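Bustmont Vacant Property Registration: Frequently Asked Questions

Last updated Saturday, March 20, 2021

The City of Bustmont requires owners of vacant residential buildings to register them with the Office of Housing Stability. The answers below cover the questions most often received from owners, lenders, neighbors and prospective buyers. They are provided for general guidance and do not replace the text of the ordinance.

What is a vacant building under the ordinance?

A residential building is vacant when no person has lawfully lived in it for 28 consecutive days and it is not being actively marketed for rent. A building with some occupied units is not vacant, although individual units may still be subject to inspection under the housing code.

My house is empty while I am in the hospital or away for work. Do I have to register?

No. Owners who intend to return may file a Notice of Temporary Absence, which is valid for one year and may be renewed once. Utilities must remain connected, and the notice must name a person in the county who can be reached by telephone.

Who is responsible for registering?

The owner of record. If a foreclosure action has been filed and the building is vacant, the lender must also register and is jointly responsible for securing and maintaining the property. Land contract buyers are treated as owners.

How many properties are on the registry at present?

The registry listed 610 properties at the end of February. The greatest concentration is in the Kaewsai district – chiefly the blocks between the rail yard and Zirkel Avenue – where many houses were left empty after the mill closed. A current list is available at the public counter.

What does registration cost?

There is no fee for the first year. Fees for later years are set by the City Council and appear on the renewal form. Owners who are carrying out repairs under an open building permit may ask for the renewal fee to be waived. The request must be made before the renewal date.

What must I do to keep a vacant building in compliance?

Doors and windows must be closed and locked, or covered with boards cut to fit the opening and painted to match the exterior. Grass and weeds must be kept below the height stated in the property maintenance code. Water service must be shut off at the curb and the pipes drained, unless the building is heated. A sign giving the owner's name and a working telephone number must be posted near the front entrance.

May I leave furniture and household goods inside?

Yes, provided that they do not block exits or attract pests. Food, fuel, paint and other flammable liquids must be removed. When the City takes title to a building, any personal belongings found there are listed and held for 15 days, during which the former owner or tenant may claim them. Small items such as clothing, kitchenware and toiletries are included in the list.

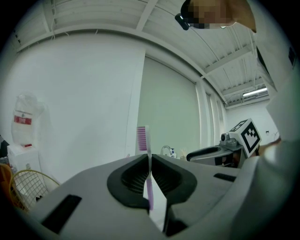
A toothbrush with striped pink-and-white bristles.

Claims for belongings should be made in writing and should describe the items as closely as possible. Proof of identity is required at pickup. Items that are not claimed may be donated or discarded.

A vacant house on my block is open or unsafe. Whom should I call?

If there is a fire, a smell of gas or a person in danger, call 911. For all other concerns, contact the Office of Housing Stability and give the street address. Open doors and broken windows on the ground floor are treated as urgent, and an inspector will normally visit within five business days. Reports may be made without giving a name – however, the office can send an update only to those who leave contact details.

What happens if an owner does not respond?

The City first sends a notice of violation by certified mail. If the work is not done by the date in the notice, the City may secure the building itself and add the cost to the property tax bill. Continued failure to comply may lead to a hearing before the Housing Appeals Officer, Noboru Sekiguchi. Owners may attend with or without an attorney and may submit photographs, receipts and contractor estimates.

Can I buy a vacant house from the City?

Properties to which the City holds title are offered through the Flosasik Homestead Program. Applicants must agree to bring the house up to code and to live in it as their main residence. Applicants with unpaid property taxes or open code violations in Bustmont are not eligible. Houses are sold as they stand, and a walk-through is strongly advised before an application is filed.

Will the City demolish the house next door to me?

Demolition is considered only after a structural report finds that repair is not practical. Adjoining owners are notified by mail and may comment before a decision is made. Where a lot is cleared, the owners on either side may apply to buy it as a side yard.

Whom may I contact with other questions?

Questions about registration, waivers and belongings may be addressed to Emília Zeman, Registry Coordinator, Office of Housing Stability, Bustmont City Hall. Forms are available at the public counter and can be mailed on request. Please have the parcel number or street address ready when calling.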